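Trerken Help > Tabletop Arms > Rules and Good Practice

Reset and grip rules for a shared pick-and-place table?

Posted by knut_weidemann

We share one arm between two shifts and need written rules for the table. The task is putting toy food and kitchen items where they belong. My draft has 17 rules and I doubt anyone will read them all.
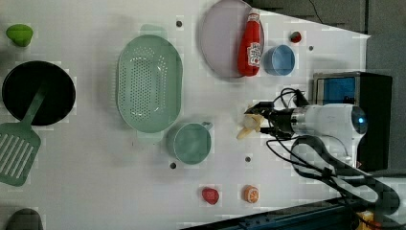 My main questions are these. How strict should the starting layout be? Should soft toys and hard ones get the same grip limit? And does it matter if someone reaches in to straighten an item while the arm is paused? The evening shift does this a lot. I told them to stop, but I couldn't point to a written rule.

3 replies

Iolanda Figueiredo
30th November

Cut the draft down to what a person can check while standing at the table. We use 7 rules and they fit on one sheet. The ones that answer your post:

Hands stay out while the arm is powered. Paused does not count as off. If an item needs straightening, end the run, press the stop, move the item, then start a new run. Put this one first on the sheet. Your risk assessment may call for more than this, so check it before you print anything.

Keep cables out of the arm's reach in every pose, including the ones you rarely use. Check this by jogging the arm slowly through the whole area at the start of the shift.

The starting layout should vary, but within limits you write down. Ours says every item must be fully on the table, with the one to be picked inside the reach line. Cups and plates can go anywhere inside that.

Log a failed grasp as failed. Do not rerun it under the same number. We had 237 runs in July that we couldn't use, all from people overwriting the bad ones.

For grip, set the limit by item type. Plush wants a low force and a wider starting opening. Cloth bunches up between the fingers, and the closing width tells you very little about whether you have hold of it. Lift it 2 inches, hold, and then call it a grasp.

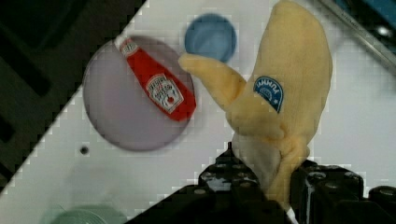 Checks at the end of the shift

Arm parked, power off, fingers wiped. Look between the fingers for lint if you ran soft toys. Count the items back into the bin and write down anything torn. Sign the sheet.

Flulel

Same grip limit for everything is fine IMO. We never changed ours and only lost one stuffed toy.

Rocha_Tenby

I would not follow the reply above mine. One limit works until somebody adds a hard item with a thin wall, and then you have a cracked cup and pieces on the table.

I agree with Iolanda on the rest. I'd add that the rules need a version number and one person who is allowed to change them. Our two shifts each had their own copy for months and they didn't match on what counted as a drop. Also put the sheet next to the stop button. Ours was in a folder and it stayed there.

knut_weidemann

Thanks. I'm down to nine rules now. The hands rule is first.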